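Paying off the kitchen loan

3 December 2021

I made the last payment on the kitchen loan this morning. It was $200 a month and I won't miss it.
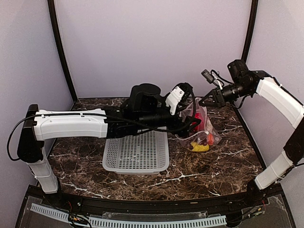 Most of the loan went to Aguiar for the cabinets. The counters were a separate fight. I wanted brown with white and tan veining, like the tabletop here, and Dolden only had gray. I waited nine weeks.

The final bill was $1042 over the quote, mostly plumbing.
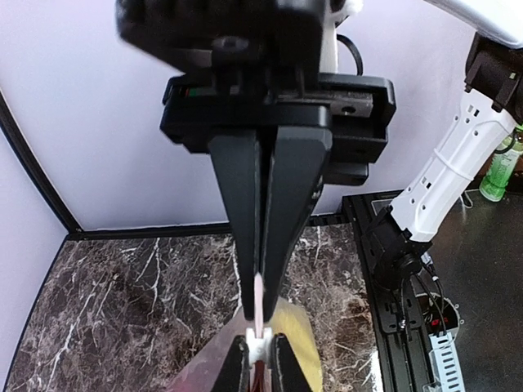 Photo: Otetti

In January the $200 starts going into savings. The roof is next, and Kimden quoted $3052 for the back half.

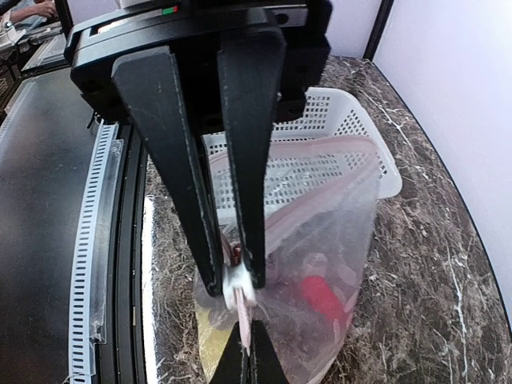

Small white object, held at the fingertips

I'll get a second quote before I sign.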